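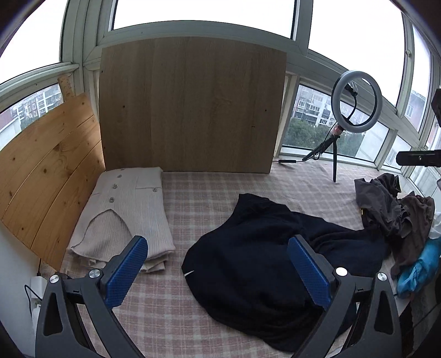
Issue 42, page 4

FREQUENTLY ASKED QUESTIONS: THE SINDURA FOLDING STUDY

We answer the same letters every month, so the answers now live on one page. Readers who already know what a gripper is for may skip to the complaints.

What did you set out to learn?

Whether a robot arm can pick up folding from people who fold while holding a gripper in the hand, with no robot present during the lesson. A camera rides on the tool and records what the fingers are up to. The recordings train the policy, and the policy later drives an arm that has never met a cardigan.

Why not just steer the arm directly?

We did, for one winter, at the Asbridge lab. Steering an arm through a sleeve is a fine way to lose an afternoon. With the handheld tool a person folds at something close to human speed and can do it on a bed, at home, next to the window.

How much data is there?

298 demonstrations in the set we trained on. We threw out any in which the person gave up and used the other hand.

Does it work?

On buttoned knitwear laid flat, usually. On anything that arrives in a heap, less than we would like. The cream cardigan is the sort of garment the policy enjoys: it has a clear outline, and once it's a rectangle it has the decency to look like one. Dark, soft things in a pile, like the navy one beside it, are where the numbers go to die. The policy has trouble telling a hem from a shadow, and will pinch either with equal confidence.

What are the blue pads?

The parts that touch the cloth. Each finger carries two of them, with a diamond-grid texture. Smooth pads let thin cotton slide out, and the first rough ones we tried held on to wool long after everyone wanted them to stop. The Paltano arm wears the same fingers, so what the camera sees in training is close to what it sees in use. Change the pads on one side only and the success rate drops. We know this from having done it by accident.

Isn't a plaid sheet cheating?

The opposite complaint is more common. Early on we recorded everything over a plain gray table, and the policy became very good at gray tables. Pale pink and white checks give it lines that have nothing to do with the clothes, and it has to learn to leave them alone. It mostly has. It still now and then tries to fold the bedding.

Why does everything bend at the sides?

Wide lens. Window frames bow outward and we leave them that way. Straightening the picture cost us the corners, and sleeves have a habit of being in the corners.

Does daylight matter?

More than the paper admits. A bright window behind the bed washes out pale fabric, and a policy trained only on overcast mornings gets ideas when the sun comes out. We now spread recordings across the day. The evening ones, after 4, are the hardest and also the most useful.

What is the Rajan baseline?

A scripted method that finds corners and folds between them. It beats ours on towels. We put that in the table, second row, where you can find it without help.

Can I have the data?

Yes, from September. The tool drawings go up at the same time, in 2 sizes.

Will it do fitted sheets?

No.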